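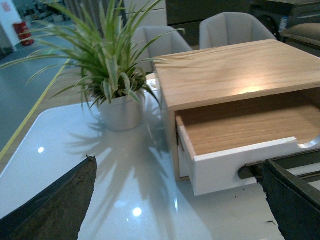 Light wood box with a single drawer, white front.

Birthday Observances in Our Household: Revised Arrangements

Readers of this blog will recall that our family has, for some years, followed a set order of events on birthdays. With our eldest turning 16 in September, the arrangements have been reviewed, and the following changes are now in effect.

Breakfast remains the choice of the person whose birthday it is. The choice must be stated by 8 p.m. the evening before. Last year a request for waffles was received at 6:40 in the morning, when the house contained no eggs, and my husband was obliged to drive to the Granari store in his slippers. One breakfast dish may be selected. Fruit does not count toward the limit.

Gifts from within the immediate family are opened at the table, after breakfast and before anyone leaves for school or work. Gifts arriving by mail are held unopened until the day itself. This provision applies equally to adults, including the adult who opened his new fishing reel four days early and then asked for it to be wrapped again.

The birthday dinner has been the subject of the longest discussion. For many years it was held at home for all relatives living within driving distance. When my grandmother turned 80, the guest list grew well past what our dining room could reasonably hold, and the children ate on the stairs. It was a happy evening, and she spoke of it often. It was also a great deal of washing up. From now on, dinners at home will be limited to the household and up to 4 guests. Milestone birthdays will be held at the hall in Tirndale, which may be rented for the afternoon and has a proper kitchen and a working dishwasher.

Our neighbor Pravesh Pretorius has kindly agreed to continue making the lemon cake. He has asked that requests reach him a week in advance and that his cake pan be returned. Two of his pans are believed to be in our possession. One has been located.

The budget for a teenager's party has been set at $200, to include food, decorations and any outing. The Fourie family, who celebrate two birthdays in the same week, have adopted the same figure, and we have found it useful to compare notes. Amounts left over may be put toward a gift or saved for the following year. They may not be borrowed against.

The singing will take place once, with the cake, and at a moderate volume. Our second daughter has formally objected to being filmed during it, and her objection has been upheld.

Thank-you notes are to be written by hand and mailed within two weeks. A text message is acceptable for classmates. It is not acceptable for Great-Aunt Dratamora, as she prefers to be known, who keeps every card she has ever received and has been known to telephone when one is late.

Comments and suggestions from other families are welcome below. I would be particularly glad to hear from anyone who has settled the matter of half birthdays, on which we remain divided.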